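Hand guiding or pendant for recording bin picking demos?
Community help > Robots and automation > Teaching and programming
Posted by Lavanya Kamath, March 31, 2018
Viewed 662 times

Hi all, first post, so please be kind if this belongs in another section.

I'm fairly new at Govness, and my job for the spring is to collect demonstrations for a picking task. One arm, one gripper, one bin of mixed stuff. A person shows the robot how to get an item out, we record the joint angles and the gripper state, and later somebody smarter than me trains something on it. I've been asked for 200 good demos by May.

So far I've been doing it by hand guiding. I put the arm in its soft mode, grab it near the wrist and walk it down to the object, then close the gripper with a foot pedal. It's fun for the first half hour! After that my shoulder hurts and my paths start to look like a drunk fly. The last bit is the worst. When the finger is nearly on the object I need maybe a few millimeters sideways, and the arm sort of sticks, then lets go all at once, and I've shoved the thing across the floor of the bin. I got 11 recordings on my best day that I'd be happy to show anyone.

A coworker says forget hand guiding and just jog it from the pendant. I tried, and it's slow, and the path comes out as a bunch of straight lines with long stops while I hunt for the right key. I don't know if that matters for learning or if I'm being fussy.

So which one do people use for this kind of thing? And is there some trick to the last few millimeters? Also, do you put the items back in the same place between demos or just toss them in again?

Thanks – Lavanya

Kaiwen Tan

pendant. hand guiding is for sales demos. set the jog speed way down when you get close and delete the pauses afterward. works fine for us

Mei-kuen Choi

I'll go a bit longer than Kaiwen, sorry, this was my whole life for two years at Mavon and I have opinions.

Pendant jogging is fine if what you want is a program, meaning a few points the arm goes back to every day. For demos that something will learn from, I'd stay away from it. You pointed at the reason yourself: straight lines and stops. You can cut out the pauses like Kaiwen says, but then the timing of the gripper has to be cut to match, and I've seen people get that wrong and end up with a set where the fingers close before they arrive. That was me. I was people.

I ended up doing a mix, and it's what I'd tell you to try first. Use hand guiding for the big move from the start pose to a hand's width over the item. Then let go, and do the last part by remote control with something small that moves the tool in all directions, a 3D mouse or whatever you have in the drawer. Scale it so a full push is a slow crawl. The sticking you feel is friction in the joints, and it's at its worst when you're pushing very gently, so you aren't doing anything wrong. Your shoulder will thank you too.

If you go that way, some things I wish I'd done from day one:

1. Keep the recording running through the switch. If you stop and start, you get two half demos and a lot of glue code. Make the hand-over a flag in the log and leave the arm still for one breath on either side of it.

2. Tie the cables up before you start, and check them with the wrist turned as far as you'll ever turn it, down inside the bin. A cable that pulls on the wrist will fight you in guiding mode, and you'll be recording your own tug of war. Leave a nice fat loop.

3. Clamp the bin. I mean it. You will lean on it or hit it with the finger, and if it slides a little you won't notice until demo 60 or so. We had clamps on the rim plus tape marks on the table by the corner, so we'd know.

4. Mix up what's in there. Don't fill it with one kind of thing in a tidy row. You want long, flat, round, dark, shiny, and stuff lying at silly angles. A scoop, a tape measure, a little block and something with prongs will teach you more about your gripper than a box of identical parts. Start with them spread out so the finger has room, and crowd them later. 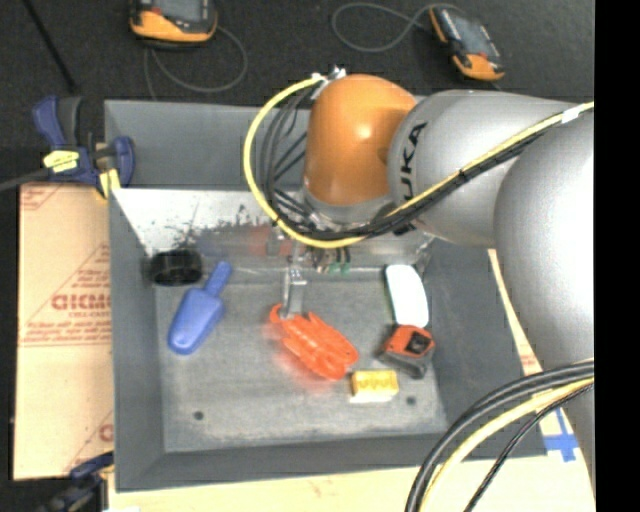
5. Don't put items back in the same place. Toss them in again, and if something lands hard against a wall, leave it there for a few tries before you give up on it. If you always fix the layout, whatever you train will only know your layout.

6. Keep the failed ones, but in their own folder with a word on why. "Pushed it", "missed", "slipped on lift". You'll want them in a month, I promise.

On the number, 200 sounds like a lot now, but once the remote part feels natural it goes fast. I'd throw out your first batch completely. You get so much smoother after a few days that the early ones look like a different person did them.

One more thing – check what the payload is set to in guiding mode. If the gripper's weight is off, the arm will drift up or sink a little when you let go, and that makes the last few millimeters much harder than they need to be.

Vasanthi Joseph

Agree with most of Mei-kuen's post, especially the clamps. I'd argue about the hand-over though. We tried that at Nermont and our people found switching in the middle more tiring than doing the whole thing by remote. It may depend on how far your start pose is from the bin. Ours was close.

What helped us was where the person stands. If you're running the remote from the side, left and right on the stick don't match what you see and you'll go the wrong way every single time you're in a hurry. Stand so your forward is the robot's forward, or turn the axes in software. I'd also lower the speed limit for the tool before you let anybody new try it, and keep the stop button by your free hand.

Lavanya Kamath

Oh wow, thank you!! I just looked and the payload was still set for the old gripper, so that's part of my sticking problem right there. I've fixed that and the arm stays put when I let go. Going to borrow a 3D mouse from Joaquim Frade's desk tomorrow and try it both ways, with the switch and without. Vasanthi, I was standing at the side the whole time, so I'll move the table as well.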